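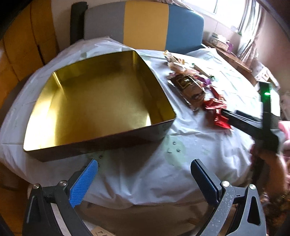 往铁盒里装零食这种任务，定位漂移的毛病修好了吗?

目前只能说查到了一部分。厂家Vainio给出的解释是盒子反光，我们复查之后认为这个解释最多管一半，升级到新版Tiltance以后故障仍然出现过，所以这一期还是把它列在未解决的条目里。

先交代经过。Piner项目从十一月开始做桌面收纳类动作，其中一项是把独立包装的小零食一个一个夹起来，放进一只敞口的大铁盒。夹爪用的是Jiltuvine手持款，人拿着操作，装在夹爪上的相机记录画面，Tiltance负责从画面里算出夹爪的位置和张合。这一项总共录了1,088条。按说很简单，零食又轻，盒子又大，谁来做都不会放偏。

问题出在回放的时候。有68条记录里，夹爪的轨迹会在靠近盒口时突然横移，最大的一次跳了50毫米，然后若无其事地继续走。从画面看，手很稳，东西也放进去了；从轨迹看，夹爪从盒壁里穿了过去。更麻烦的是，这些记录在Tiltance的自检里全部显示通过。一套自检能给穿墙的轨迹打合格，我不太明白它检查的是什么。

有人会觉得录制阶段的毛病不伤人，删掉就行了。可是带着这种跳变的数据如果混进训练集，将来照着它动的就是一条真的机械臂，旁边很可能还站着递东西的人。50毫米足够让手指从盒口外面撞到盒沿上，也足够让它碰到扶着盒子的那只手。我们内部已经把这件事按安全问题登记，没有放在"数据质量"那一栏。

Vainio的第一次答复很快，大意是:金色内壁会产生强反光，视觉特征点在反光区丢失，属于已知现象，建议避免高反光物体，并升级到新版。答复后面附了一页布置建议，包括拉窗帘、换哑光容器、铺深色桌布。

这个说法听起来顺，金属盒壁确实会反光，白色塑料布在窗边也确实会泛白，包装纸的亮膜就更不用说了。可我对它有三点保留。

其一，反光一直都在。同一只盒子，同一张桌子，剩下的一千多条为什么没事?如果反光是唯一的原因，出错的记录应该集中在光线最强的那几个时段，而我们按录制时间排过，上午、下午、天黑开灯以后都有，看不出规律。

其二，我们照着建议做了对照。窗帘拉上，盒子内壁衬了一层哑光纸，又录了180条，还是有轨迹横移。比例比原来低，所以我承认反光有份；但衬了纸以后内壁基本不亮了，剩下那几次得另找原因。

其三，跳变前后夹爪张合的读数也不对劲。出问题的记录里，有相当一部分在横移发生的同时，张合值会短暂停住，像是有几帧没有更新，之后一次补上。这更像时间戳或者丢帧的问题，跟盒子是什么颜色没有关系。我把这几段单独截出来发给了Vainio，第二次答复只说"已转交研发"，没有提张合值的事。

还有一点不愉快的地方要写下来。新版Tiltance的更新说明里有一句"改善了高反光场景的稳定性"。我们装上以后重新处理了旧记录，横移的幅度确实小了，曲线也好看了。但是拿原始画面逐帧对，夹爪在那几帧里的位置依然是错的，只是前后被平滑过，错得没那么显眼。对做数据的人来说，这比以前更难办。五厘米的尖角一眼就能看见，抹成一道缓坡以后，自检照样通过，人工翻看也容易放过去。我不敢断言这次更新里除了平滑什么都没做，不过到目前为止，我没有看到别的改动起了作用的证据。

在弄清楚之前，Piner这边按下面的办法处理:

旧记录一律保留原始画面和旧版轨迹，新版处理的结果另存，两份不得互相覆盖。

那68条全部移出训练集，已经发出去的那一批请收件方自行核对编号，编号清单在共享目录里。

新录的收纳类动作，检查时除了看轨迹，还要看张合值有没有停住的段落。发现停住的，哪怕轨迹平滑，也先挂起。

自检的"通过"暂时不作为入库依据。这一条有人反对，说人工翻看太慢，赶不上进度。慢是真的慢，但在自检能说清楚自己的判据之前，我不打算改。

任何用这批数据训练出来的模型，上机械臂试跑时降到最低速度，盒子用夹具固定，不许用手扶。急停由专人拿着，不能放在桌上。

另外回复几位读者的来信。有人问能不能干脆换掉铁盒，改用纸盒。收纳任务里本来就要有各种容器，厨房和客厅里发亮的东西多得是，避开它们录出来的数据，最后还是要拿到有这些东西的屋子里去用。也有人说别家的手持夹爪没有这个毛病。可能吧，但来信里没有附记录，我们也没有条件横向比较，这里不替任何一家背书。

如果你手上也有Jiltuvine配Tiltance录的数据，建议先挑夹爪靠近容器口的那几秒看，旧版和新版各处理一遍，把两条曲线叠在一起。凡是旧版有尖角而新版变成缓坡的地方，都值得回到画面里对一对。结果愿意分享的话，直接回复本邮件，请附上软件版本和录制时的照明情况，只写"正常"或者"不正常"的，我们没法用。

Vainio若有第三次答复，下期照登。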